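# 2021 Sondero constitutional referendum

The **2021 Sondero constitutional referendum** was a vote on a package of 14 amendments put to the electorate of Sondero on 5/23/21. The government called the package a return to stable rule after years of deadlock between the presidency and the assembly. Critics inside and outside the country described it as a transfer of power to the president's office. Official results gave the "yes" side 68 percent, a figure that has never been independently confirmed.

## Background

Sondero adopted its first multiparty constitution after the fall of the military council. The text split authority between a directly elected president and a prime minister chosen by the assembly, and the two offices clashed almost from the start. Supporters of the amendments usually blame the constitution for this. The record is less clear: several of the worst standoffs, including the one over the Hostico port contract, came from the presidency's refusal to publish documents it was already required to publish.

The assembly was suspended in October of the year before the vote. The decree cited an unspecified threat to public order, and no evidence of the threat was released.
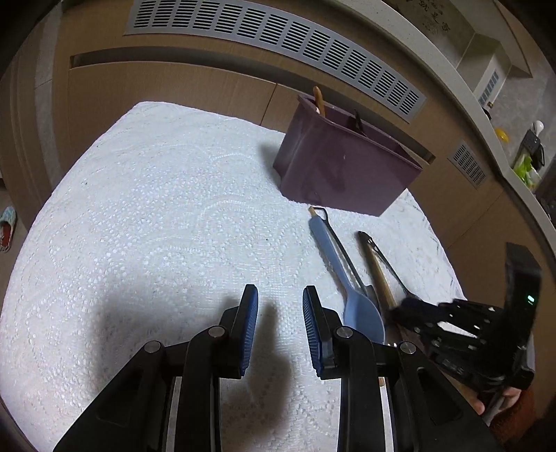 ## The amendments

The package let the president dismiss the prime minister without a vote, appoint judges to the high court, and rule by decree for renewable periods. It also included several popular measures, such as a cap on fuel taxes and a guarantee of rural school funding. Voters could accept or reject the package only as a whole. The government said separate questions would confuse people, though local ballots in the Kuruc region had used separate questions for years with few reported problems.

## Campaign

State television gave both sides what it called equal time. Most of the "no" broadcasts ran after midnight. Opposition rallies in Zillutard were refused permits on health grounds, while a government rally in the same city went ahead the same week.

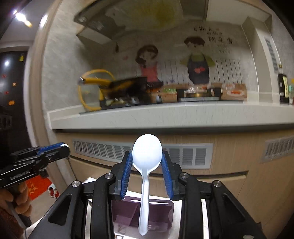
*White plastic spoon held upright in a gripper*

## Results and disputes

The electoral office reported a clear win for "yes" in every region. Observers were admitted to 423 polling stations, nearly all of them in the capital and along the coast. In Kuruc, where turnout was said to be the highest in the country, no outside observers were present at the count.

Opposition parties filed 600 complaints. The high court dismissed them in a single ruling that did not discuss them one by one. Station-level results were promised but not published, so claims of large-scale fraud remain unproven, and so does the official total.

## Aftermath

The amendments took effect on signature. The fuel tax cap was suspended by decree before it was ever applied. Government publications still list it among the achievements of the referendum.

## See also

- Hostico port contract
- Politics of Sondero
- Kuruc regional ballots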